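The Case for Reporting the Last Object

Research on robotic bin picking has adopted a convention that deserves more scrutiny than it receives. A method is tested on a bin of mixed objects, the arm is given a fixed number of attempts, and the share of attempts that end in a successful grasp is reported as the result. The figure is easy to calculate and easy to compare. It is also a poor account of what a picking system can do, and laboratories that rely on it alone are giving their readers less than their own data would support.

The difficulty lies in how the attempts are distributed. A full bin offers many candidates. A learned grasping policy will tend to choose the object on which its predicted score is highest, and in a crowded bin there is usually something convenient on top. As the bin empties, the convenient objects leave first. What remains is whatever the policy has been avoiding: the item pressed against a wall, the item with no flat face, the item whose outline confuses the depth sensor. A trial that stops after a set number of attempts may never reach these objects at all.

The group at Matlow has published a study that addresses the problem directly. Its authors, led by Zhenhua Hao, ran 400 clearing trials with the Sastulel grasping policy, each beginning with 13 objects and ending only when the bin was empty or when the policy had failed five times in succession. Measured in the customary way, over the opening attempts of each trial, the policy looked excellent. Measured by whether the bin was cleared, it looked a good deal more ordinary. Most of the failures fell on the final few objects, and the same objects appeared among them again and again.

Some colleagues have responded that this is unfair to the method. In commercial use, they argue, a bin is refilled before it runs low, and the final objects are a matter for a human operator. The argument has some force in a warehouse that handles a steady flow of similar cartons. It has much less in returns processing, in sorting, or in any household setting, where the difficult object is often the one that is wanted. Even in a refilled bin, avoided objects do not disappear. They settle to the bottom and collect there, and over a long shift they take up space that the throughput figures assume to be available.

A second objection concerns cost. Clearing trials take longer, require more resetting, and produce results with greater variance. The Flarham laboratory, which attempted to repeat part of the study in April, reported that its staff spent more hours on resetting bins than on any other task. This is a real burden, and small groups will feel it most. The remedy is to run fewer trials and report them in full. A modest set of complete trials, with the order of removal recorded, tells a reader more than a large set of truncated ones.
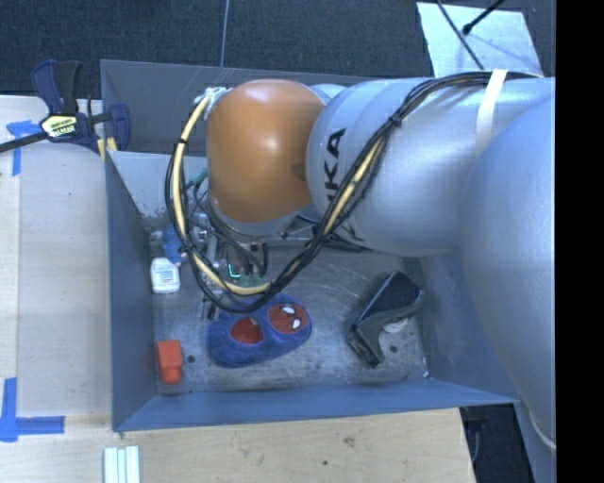
Object selection raises a related question, and the Matlow study is right to treat it as part of the method. A test set made up of boxes and cylinders will produce flattering numbers at every stage of a trial. A set that mixes materials and shapes will not, and it will reveal which assumptions the policy has absorbed from its training data. A plush slipper and a small bottle with a narrow top ask for quite different grasps, and when both lie on the floor of the same metal bin, with the bottle near a wall, a single averaged score conceals more than it reports. Soft objects deform under contact and may be held securely by a poor grasp. Rigid objects close to a wall may be lost by a good one if the finger cannot find clearance. These are separate failures with separate causes, and they call for separate entries in the results table.

The position of the arm matters as well. A large arm working over a bin with tall walls must plan around those walls, and the hoses and cables it carries reduce its freedom further. Papers commonly describe the gripper in detail and say very little about this. The Torres benchmark now asks for bin dimensions and a description of cable routing, and other benchmarks should follow its example.

I would therefore urge program chairs to require three items from any submission on bin picking: the clearance rate, the order in which objects were removed, and the identity of those left behind. None of this requires new equipment. The information is already present in the logs of every laboratory that records its trials, and the appendix is long enough to hold it.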